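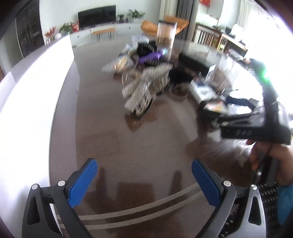

Odette Brunet objected to the word "clutter" on the first day of interviews, and went on objecting until we took it out of the questionnaire. A pile, she said, is a filing system with one drawer. We have used "floor pile" ever since, with a slight loss of dignity.

Figure 3. A floor pile on a living room carpet, with bags among its contents. A low coffee table to the right holds boxes and papers.

4.2 Where piles settle

Of the 343 households in the Karncombe survey, 300 reported at least one floor pile in the living room. The remainder were asked again, more gently, and 60 remembered one after all. Participants preferred the middle of the carpet, a location with no storage merits except that everyone must walk past it. Figure 3 is typical in this respect. The long TV cabinet at the back of the same room has been given over to the television and several plants, and we found this division of labor often: furniture is for display, carpet is for everything else.

Tables did not compete with piles so much as feed them. Boxes and papers stayed on a coffee table for up to 400 hours before moving, usually downward. Bags were the last to be put away in most homes, a point we return to in Section 5.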